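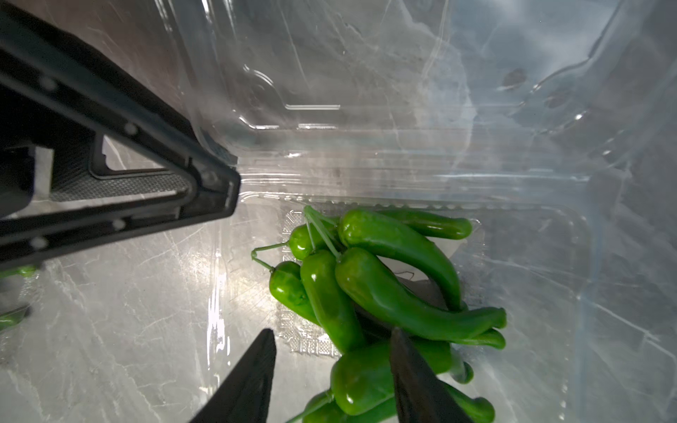 Section 4. Preparing the Hall for Congregational Prayer

4.1 General

This section applies to groups using the Mkhize prayer hall and the adjoining Hellon chapel. It should be read together with the booking terms in Section 2. The hall seats up to 508 persons when the gallery is open.

4.2 Before the congregation arrives

1. Collect the keys from the Trurneck office and sign the register.
2. Remove outdoor shoes at the inner door and place them on the racks provided.
3. Unlock both side exits. They must remain unlocked until the hall has been vacated.
4. Unroll the floor coverings from the front of the hall toward the back, keeping the center aisle clear.
5. Bring the reading stand from the vestry. Two persons are required to lift it.
6. Place any scripture or service book on the stand last, after the cloth has been laid.

Note: Groups whose custom requires that scripture be carried in procession may reserve the vestry for 20 minutes before the service. Requests are made to the warden, Aslak Öberg, at extension 2545.

4.3 Sound system

1. Switch on the Bononeo amplifier at the wall, then at the front panel.
2. Select channel one for the reading stand and channel two for the singers.
3. Raise the volume slowly while a second person listens from the rear of the hall.

Caution: Do not connect personal instruments directly to the amplifier. Use the input box on the left of the platform.

4.4 Lamps and incense

Lamps may be lit only on the stone ledge – never on the floor coverings or the window sills. Incense is permitted in the chapel but not in the main hall. A member of the group must stay in the room while any flame is burning.

Caution: Extinguish all flames before the closing procession leaves the hall.

4.5 After the service

1. Return service books to the vestry cupboard and lock it.
2. Switch off the amplifier at the front panel, then at the wall.
3. Roll up the floor coverings and store them flat.
4. Close the side exits and return the keys to the office.

Damage to furnishings is to be entered in the register on the same day. Arrangements for weddings and funerals are given in Section 5.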